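Two days in Pemcombe - is the lighthouse walk worth it, or stick to the old town?
Posted in: Trip planning, Coast and harbors
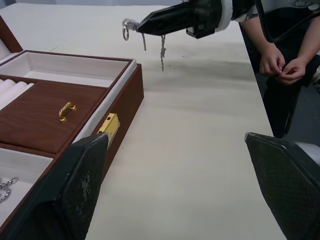

The details

Kadri Tamošiūnaitė
Posted Wednesday, June 30, 2021

Hi everyone! I've got two nights booked in Pemcombe and I keep going back and forth on how to use the time. I'll be coming in on the morning train from Nelamden with my mom, who loves old buildings and museums and anything with a plaque on it. She walks fine on the flat but her knees don't like stairs, especially going down.

What I've got so far is the old town and the customs house on the first day, and then I was thinking of the walk out to the lighthouse on the second. But I read that there are 200 steps up to the lamp room, and no elevator (of course). Is there any point going all that way if one of us stays at the bottom? And is the path itself okay?

Also, does anybody know if the rope works is open? The town website still shows last year's hours, and when I called I got a recording about parking. I'd hate to miss it, Mom's grandfather worked in one and she's been talking about it since I booked.

Last thing - where do you eat near the harbor without paying harbor prices? We're not fussy. She doesn't eat shellfish, which I realize makes a fishing town harder.

Thanks so much, I've been reading this board for ages and never posted before!

harborlights_jo

Oh, you'll have a great time, I've been going since I was a kid and I still look forward to it every June.

Do the lighthouse walk. I'd say that even if neither of you goes up! The path runs along the top of the old sea wall, it's paved nearly the whole way, and there are benches (my aunt does it with a cane and a lot of complaining). The only bad stretch is by the boat sheds where the paving stops and it's loose gravel for a bit. Take that part slow. At the bottom of the tower there's the keeper's cottage, all on one floor, with the logbooks and the old lamp mechanism and a room about the wrecks. Your mom could easily spend an hour in there while you climb. The steps are a spiral and they get narrow near the top, and people coming down have to squeeze past people going up, so I go first thing in the morning before the tour groups.

The rope works was open when I was there two weekends ago, but afternoons only, and they had a handwritten sign on the door with the hours on it. I didn't write them down, sorry. The long shed is the part you want. It goes back and back and back, and the floor is worn into grooves where the ropemakers walked backward all day. If the older guy with the beard is at the desk, tell him about your great-grandfather, because he'll get out the tools and you won't leave until closing.

For the old town, start at the top by the church and not at the harbor. Bus 19 from the station goes up the hill and stops right by the churchyard gate, and then everything is a gentle slope down. Most people do it the other way around and are worn out by the time they reach the almshouses. There are a few stairs by the fish market but you can go around by the lane behind the chapel.

Food: Pernora, one street back from the water. Soup, flatbreads, a good roast chicken, and nobody will rush you. We went twice in three days. They don't take reservations for lunch so get there early.

Dale_in_the_rain

Skip the lighthouse, it's a lighthouse. You can see it from the pier.

Bravo has pizza and it's cheap. Cash only last time I went, and the restroom is up a flight of stairs so watch that with your mom.

mittens_and_maps

I mostly agree with Jo, but one thing about the customs house, as it's on your first day. The front entrance has a big flight of stone steps and it looks like the only way in. Go around to the left, toward the weigh yard, and there's a ramp with a bell. Ring it and wait, it can take up to ten minutes for someone to come. We almost gave up!

Inside, the ground floor is the better half anyway. They've got the weighing hall with the big beam scales, the tide tables painted straight onto the wall, and the harbor model with the ships that light up. Upstairs is mostly portraits of collectors in wigs and a display about tea.

I'd also swap your days if the forecast is windy for the second one. The sea wall is no fun in a stiff wind, and they close the tower balcony when it gets bad, so you'd be climbing all that for a window. The old town is sheltered and you can do it in pretty much any weather.

I can't help with the rope works hours, it was shut for roof repairs when we went. The ladies in the tourist office on the quay will phone over and check for you if you ask. They also have a free paper map with the stairs marked on it, much more useful than the one on the website.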